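Přemysl Hudec
Bin picking in a shared workshop, build thread. 1/17

The arm is a used KUKA that three of us at the Wernville workshop bought together. The aim is modest. Blocks go in a metal bin in any arrangement, the arm takes them out one at a time and sets them down in a second bin. No fixtures, no feeder.

2/17
Software is Perutach, which is my own code and has no release yet. It does four jobs: find blocks, choose one, plan an approach, check that the fingers closed on something. The first and last were easy. The middle two have taken since June.

3/17
Blocks are rectangular, dark green or brick red. The color makes no difference to the picking. I use it to sort the logs, so I can tell which block a failed pick was aimed at without opening the depth data.

4/17
The gripper is a two-finger pneumatic unit with adapter brackets machined by Šimek, who has the bench next to mine. His first set of brackets put the fingertips 4 mm off the flange axis. I corrected it in the tool definition for a while. Don't do this. Every rotation about the tool axis then drags the error around in a circle, and you will spend an evening blaming the camera calibration.

5/17
Second set of brackets is on axis to within what I can measure with a dial indicator. Tool definition redone from scratch with the four-point method.

6/17
Air supply is the workshop line, regulated down. Closing force matters less than I expected. Closing speed matters more. A fast close kicks the block sideways if one finger touches first, and one finger always touches first. There is now a flow restrictor on the close side only.

7/17
Hoses and cables come down the outside of the wrist. I left enough slack for the last axis to turn 180 degrees either way, then limited it in software to 150. Slack that is fine with the arm upright is not always fine with the wrist tipped over, so check it at the corners of the bin as well as the center.

8/17
Bins are clamped to wooden tops. I tried it unclamped first. When a finger lands on the rim the bin moves a few millimeters, the program doesn't know, and every pick after that is wrong by the same amount. Clamps cost very little. Put them where the hoses can't reach them.

9/17
Current state of the front bin, six blocks, gripper down inside:

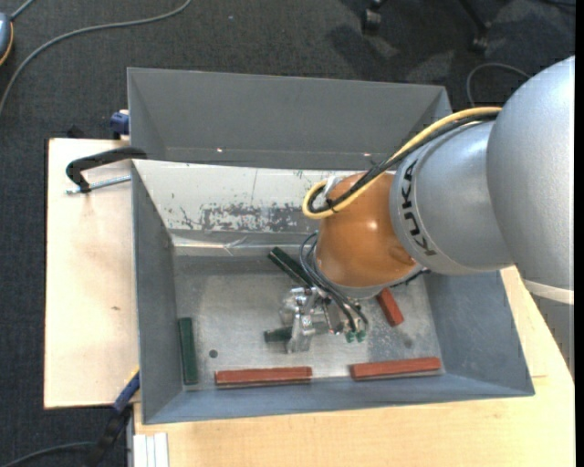 10/17
Walls. A block lying against a wall leaves no room for the outer finger. The planner rejects any grasp where a finger volume intersects the bin model plus a 3 mm margin. With a long block flat along the wall, that removes every grasp across its width.

11/17
Two ways out. Grasp across the length, if the gripper opens far enough (mine doesn't). Or push the block away from the wall with the side of one finger and look again. I wrote the push. It is 28 lines and it is the most useful code in the project.

12/17
Push parameters, for anyone doing the same: come down vertically next to the end of the block, travel parallel to the bin floor, stop after 20 mm, lift, new scan. Don't chain pushes without scanning. The block rotates about wherever friction is highest and you can't predict it from the depth image.

13/17
Bare metal is hard on depth sensing. Scuffed areas return decent points. Shiny areas return nothing, or return a point well below the floor. Perutach fits a plane to the bin floor once at startup and throws out everything under it. Holes in the floor get masked by hand in the bin model.

14/17
Numbers so far. 600 pick attempts logged with the current brackets and restrictor. 284 of those came before the push routine was added, so I keep the two groups apart. Failures in the first group were mostly "no valid grasp" with blocks still in the bin. In the second group they are mostly blocks that turn in the fingers on the way up.

15/17
The turning is a grasp position problem. I was taking the center of the visible surface. If another block overlaps yours, that point is not the center of mass. Now the planner fits the full known block size to the visible part and grasps at the center of the fit. If that point is covered, it picks the covering block first.

16/17
Asked in replies: why not suction? I have a Darneo vacuum cup and tried it. It holds a clean flat face very well. It did not hold the chipped ones, and my blocks get chipped. It also can't push. It may come back as a second tool if I ever build a changer.

17/17
Next is a run of 2,000 attempts with nothing changed between the first and the last, including the lighting. I'll post the failure log with it. Bracket drawings are Šimek's, so ask him, he is in the workshop most evenings after 6.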